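Print this page
E-mail this page

Notebook: test bedroom, second book
December 7, 2022
Entry by K. Adeleke. Copies to L. Stan, R. Omerović.

Continuing from the bed skirt work. Subject today is the bedroom set-up as a whole: floor clearance, skirt drop, and a sensible resting place for worn clothing that is not yet ready for the wash. Radomir wants this settled before the Porneo furniture goes in, as the bedside spacing depends on it.

Room as found. Bed made up with the white duvet and the beige skirt. Nightstand in place. Two garments in use for the whole session, one black, one teal-green. I kept to the same two so that the notes can be compared with Éabha's from April, when the skirt was the shorter Kovačević one.

Floor first. The striped grey finish hides small things very well. Lint and thread are close to invisible on it from standing height, and dark cable is easier to see than I expected but still easy to step on. Anything thin and dark should be routed along the wall. I have asked for this before; see the April pages. Light-coloured scraps show up at once.

Clothing at floor level beside the bed is the case we care about most. The skirt comes down far enough that a soft garment left against it tends to push the fabric inwards, and the next person to sweep there takes skirt and garment together. Lifting should be straight up and away from the bed, one piece per hand. 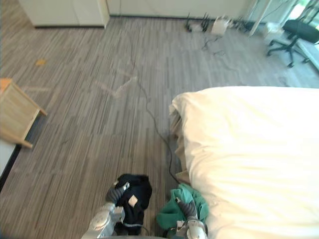
Nominal gap from the bed to the nearest obstruction on the walking side is 690 mm. Dirceu considers this tight for anyone carrying a basket. I measured again after shifting the bed and got the same figure, so the earlier reading stands. If the Porneo unit is placed on this side we lose 50 mm, and I would not recommend it.

Skirt. The pleats hang evenly along the long side but the corner is poor. Spare fabric collects there and drops to a point. Finished drop as ordered was 330 mm. The side panels are within tolerance; the corner is not, and should be taken up or pinned. Pinning is quicker. Lumturie prefers a stitched tuck because pins get lost in the vacuum cleaner, and she is probably right. Left as is for today so that she can look at it herself.

Resting place for clothes. Options considered:

(a) Floor beside the bed. Rejected for the reasons given.
(b) Top of the nightstand. Too small once tissues, a glass and a lamp are allowed for. Fabric over the front also gets caught when the upper drawer is opened.
(c) On the bed, well in from the edge. Acceptable as a short-term place. Garments on the duvet are easy to see, easy to sort and stay out of the way of feet.
(d) Separate rail or chair. Best in use, but no floor space is allotted in the current plan.

For now (c) is the working rule. Keep the pieces inboard of the mattress edge, because anything that hangs over will work its way down the side of the duvet, which is slippery. They need not be folded. Dark and coloured items both read clearly against white bedding, even with strong light from the window.
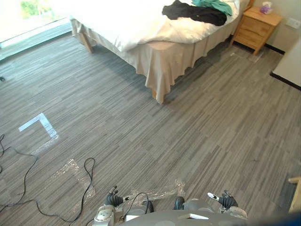

Bed, skirt corner and nightstand, with both garments placed on the bedding.

Further to (d): the Allero rail is 400 mm deep and would have to stand under the window, where it blocks the light and makes the curtain awkward. Radomir suggested a hook on the back of the door. Cheap, no floor area used, and should have been on the list from the start. Fixing not yet chosen. The door is hollow and will need a proper anchor.

Duvet. The Flirkadano cover creases readily and the creases hold. For anyone repeating this: shake from the foot end, then pull the near corners level before putting anything down. Smoothing by hand afterwards only moves the folds to the edge.

Outstanding:
- corner of skirt, stitch or pin (L.S.)
- hook and anchor for door (R.O.)
- cable to the wall, all of it (me)
- repeat clearance measurement with basket (D.A.)
- Éabha to send her April sheet; my copy lacks the second side

Nightstand drawers not checked today. The lower one was stiff when Dirceu last tried it, and a little wax on the runners may be enough. Will look when the cable is done.

K.A.

Print this page
E-mail this page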